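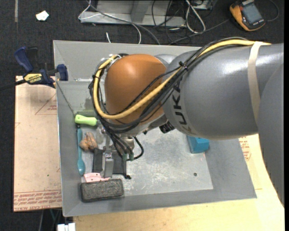 The spoon test

Can a machine tidy up after you yet? I went to Flemthorpe to find out, and came home to do my own washing up

By Mhairi Tosh

Every spring for as long as I have written about gadgets, someone has told me that the robot butler is three years off. The figure never moves. It was three years off when I had a flat and one saucepan, and it is three years off now that I have a house, two children and a drawer in the kitchen that no longer shuts.

That drawer is my measure of progress. It holds a tin opener, string, several spoons, a rubber, bits of toy and a thing with holes in it that nobody in the family will own up to. A four-year-old can be told to fetch a spoon out of it and will come back with a spoon. I want to know when a machine can do the same, in a house where the light is poor and no engineer is standing by.

Skilari, a small firm on the edge of Flemthorpe, thinks the answer is soon. It rents half a unit behind a tile warehouse, and its business is what the trade calls picking: getting one object out of a heap of others. The money is in shops and warehouses. The talk, once the kettle has boiled, is all about homes.

"Put a hundred of the same box in front of an arm and it will move them until the building falls down," says Randi Bakke, who runs the picking work. "Give it a spoon lying against something soft, and you have a research project."

I liked Bakke for saying so, as her own firm's brochure doesn't. The brochure has a family laughing on a sofa while, we are meant to suppose, something out of shot puts the toys away.

What I saw was slower. The job that morning was odds and ends in an open bin: a teal spoon, a dark gray eraser, a blue block, a pink bit of plastic with holes. My drawer, more or less. An industrial arm with KUKA printed down it did the reaching, and you would need to take out a wall to get it into my kitchen. It is made for factories, and it moves like something that has never had to step round a cat.

Watch a person at a heap like this and you notice how much they cheat. They nudge the block to get at the spoon. They pinch the eraser by one corner, feel it slip and catch it with another finger. If two things come up together they shake one off. None of this feels like skill until you try to write it down as orders for a motor.

Skilari gave me its own results to read on the train. Over one long run it logged 976 attempts at a pick, of which 537 ended with an object lifted clear and put where it was wanted. Bakke calls that a fair day on a hard heap. I make it a little better than a coin toss, and I would not hand my grandmother's gravy boat to a coin.

To be fair, nobody at the firm claimed the thing was ready to sell. The claims come from further up the chain. Gidard, which puts money into this sort of work, sent me a slide on which the line for "home tasks solved" climbs towards the top right corner with no numbers on either side. I asked what counted as a task. I was told the question was a good one. I am still waiting for the rest of the reply.

The shop floor is a better bet, and here my doubts soften a bit. At Politis, a parts supplier across town, a picking arm has been sorting returned goods since December. The trays are all one size, the lamps never go off and a fence keeps people out. The shift leader there told me it copes with 70 items in every hundred and sends the others down a chute. At the bottom of the chute stands a man with a stool and a radio. He was not in the sales video either.

That is a real use, and I don't sneer at it. Sorting returns is dull, and the man with the radio seemed happy enough to be spared most of it. But look at what had to be changed to suit the arm: the trays, the lamps, the floor, the fence. Do the same to a house and you have built a small factory with a bed in it.

I put this to Bakke as I was leaving. She thought for a while. "Folding towels will come first," she said. "Towels don't mind being dropped."

And the drawer?

"Could you not just throw some of it out?"

I got home at half past six. The sink was full. I found a tea towel under the string.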